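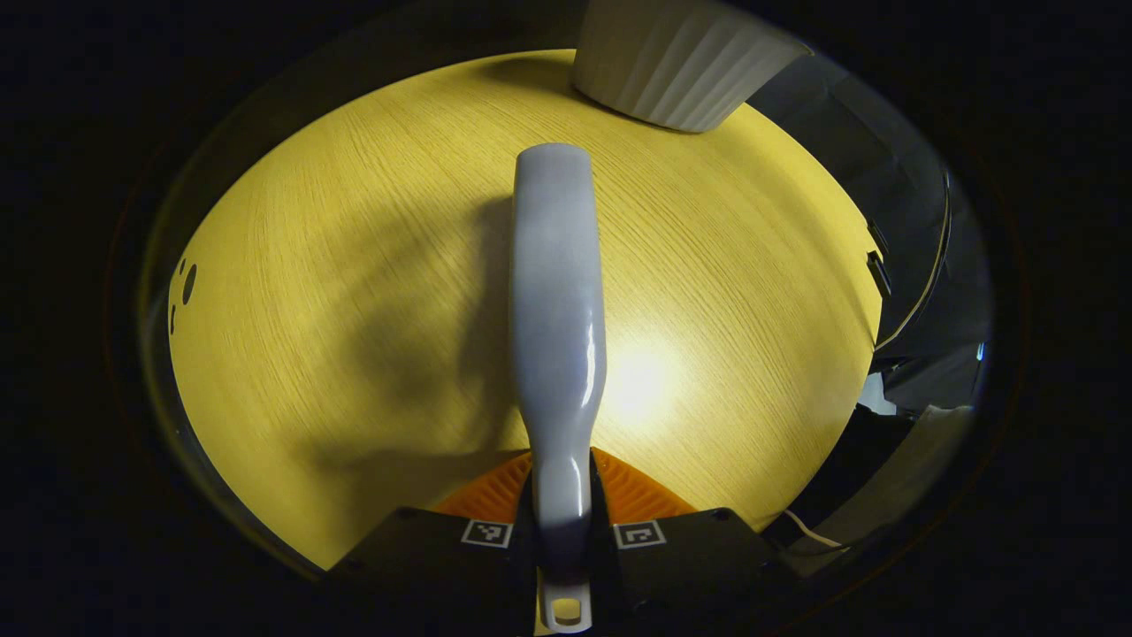

Good evening, everyone, and thank you to Jocelyn Dizon for that very kind introduction (pause here, let people find their seats, the back row is always slow). I want to talk tonight about lights in the sky over Cotville, and about how perfectly sensible people come to report things they can't explain. I've been collecting these reports for nine years now, and I still get a little thrill when a new one comes in, I really do! Before we go anywhere near the sky, though, look at the pale tabletop up on the screen, bright in places and going off into black on every side. If all you had was that patch of light and the dark past the rim, you could put nearly anything out there. Keep that in your heads for the next half hour, please, because most of the witnesses I've met were working with much less.

Slide 2. The Samonte lights.
Start with Wilfredo Tan's account, and read it slowly. He was driving home past the Samonte turnoff in February, a bit before ten at night, when he saw three orange lights hanging over the ridge. They didn't blink and they made no sound. He pulled over, watched until they went out one after another, and then, bless him, wrote the whole thing down on the back of a feed invoice while it was fresh. I wish everybody did that. Mention that Wilfredo is happy to chat at the tea break but would rather not be asked about abductions.

Slide 3. What we had in the files.
Our group holds 218 reports from the district. Of those, 73 came in with a time, a direction and some note on the weather, and those are the ones I'll be leaning on tonight. The others aren't worthless, and I don't want anyone going home thinking their story was thrown out. It's just very hard to check a light against a flight path when all you know is that it was "sometime around Easter, over the neighbours' place."

Slide 4. Size and distance.
Ask for a show of hands: how big does the full moon look at arm's length? Somebody will say a dinner plate. (Small fingernail, and you'll cover it with room to spare.) Let them try it at home. We are dreadful at judging the size of a light against a dark sky with nothing beside it, and if the size is wrong then so is the distance, and the speed goes along with them. Divina Manalastas told me her object was the size of a bus and over the next paddock. She may be right. It may also have been Venus, and I've told her so, and we're still friends.

Slide 5. Flares, lanterns, satellites.
Go quickly, people know this part. Spend the extra minute on satellite trains, as half the new reports look like those. Don't forget the story about the wedding lanterns at Nomport.

Slide 6. The ones left over.
Be fair here. Dindo Soriano's sighting is still open, and I've no good answer for it. Open means open. It doesn't mean visitors, and I'd ask the believers in the room to be as patient with me as I try to be with them.

Questions, then tea. Report forms are with Mylene Enriquez by the door.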